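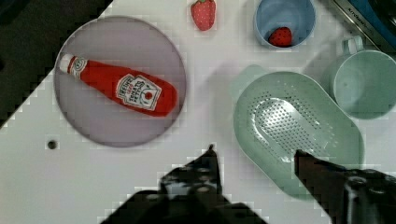 Squeezy sauce bottles to be accepted in Drolent kerbside bins

12 March 2019

Households in the Drolent collection area will be able to put squeezy sauce bottles in their mixed recycling from June, following a change to the sorting line at the Hedex plant. Ketchup, mayonnaise and salad cream bottles currently go to general waste in the area because the old line could not separate them reliably by colour and polymer.

The new equipment, supplied by Iltel, uses near-infrared sensors above the belt and a bank of air jets to divert containers into separate bays. In a trial run on 619 bottles taken from normal household collections, 412 were sent to the correct bay on the first pass. The remainder were put through a second time. Hedex says the belt speed has been lowered and the sensor settings adjusted in response, and a further trial will be held before the scheme opens.

Full-length sleeves remain a problem. Where a printed sleeve covers the whole bottle, the sensor reads the sleeve material and the container may be rejected. Paper and film labels that cover only part of the body do not need to be removed.

Residents are asked to empty bottles, rinse them with cold water and squash them lightly. Caps should be screwed or snapped back on. Loose caps fall through the first screen and are lost with the broken glass. Bottles with more than a thin film of sauce left inside will still be treated as contamination, and a bin may be left uncollected if the crew finds several of them.

Sorted material will be baled and sent to Sfeir for washing and flaking. Red and other strongly coloured plastics will be kept apart from clear and white grades and used for pipe and crate manufacture.

Glass sauce bottles are not affected and should continue to go in the glass box. Sachets, pump dispensers and foil seals are excluded. Revised bin stickers will be delivered to 200 streets in the first phase, with the rest of the area to follow in phase 2.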